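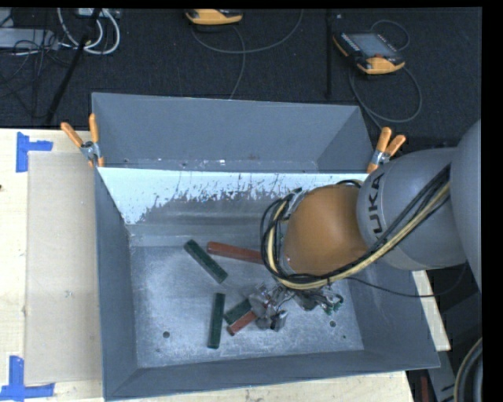
I have fallen completely in love with old enamel paint, and I blame a bread box. It came home with me in May from the Fenby flea market, 21 dollars, cream with a green lid, chipped at every corner. I only wanted it for the bread (we go through a lot of bread), but then I started looking at the chips!

Scratches tell you so much about how a thing was used. Mine is worn right through by the latch, in a shape that fits my thumb almost exactly, and there's a dull patch on the lid where I think somebody always set down the butter dish. I keep running my fingers over it while the coffee brews.

Tiruwork Moges, who has the stall, talked me out of repainting it. She let me hold two pie tins side by side, one touched up and one left alone, and I couldn't stop picking up the scruffy one. Her advice was warm water, a drop of dish soap, a soft cloth, and then dry it right away so the bare spots don't rust. A little food-safe mineral oil on the bare metal, wiped off well, and you're done. It took me 50 minutes, mostly because I was enjoying myself so much.

Since then I've added a ladle, a colander and a roasting pan that doesn't fit in my oven. I measured it in the car afterward, 55 centimeters with the handles, oh well! It holds onions now and looks wonderful doing it.

Next on my list is a coffee pot, blue if I can find one. If you've got one with a good dent in it, please write to me.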